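**Bench notes, May: the gripper cell again**

I'll believe the new maintenance schedule for the small cell when it survives a month. Dramedus wants the finger pads wiped every 200 cycles and the wrist camera rechecked every 60. We tried that in the spring and the arm spent half its life parked.

Kerstin Amundsen has been running a looser version: wipe at the start of the shift, one slow approach over something pale and shiny, look at the wrist view, carry on. A glossy, pale round surface is her pick, and I grudgingly agree with it. Glare shows up right away, and so does any stray hair or speck of dirt.

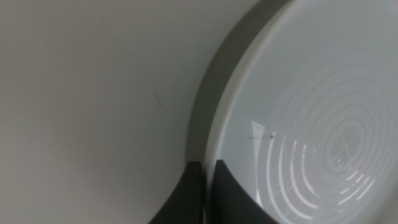 What I don't buy is the claim that the Prikach routine "corrects for reflections." It lowers the exposure to 55 on their scale and hopes. Märta Kvam ran it 8 times under the ceiling lights and got two different answers for where the edge of the part was. The brochure has a chart. We have a notebook.

So for now, exposure stays manual and the fingers get checked by eye for an even gap before anyone hits start. If yours closes crooked, loosen both screws before you shim anything. Märta has the notebook if you want to add your own numbers.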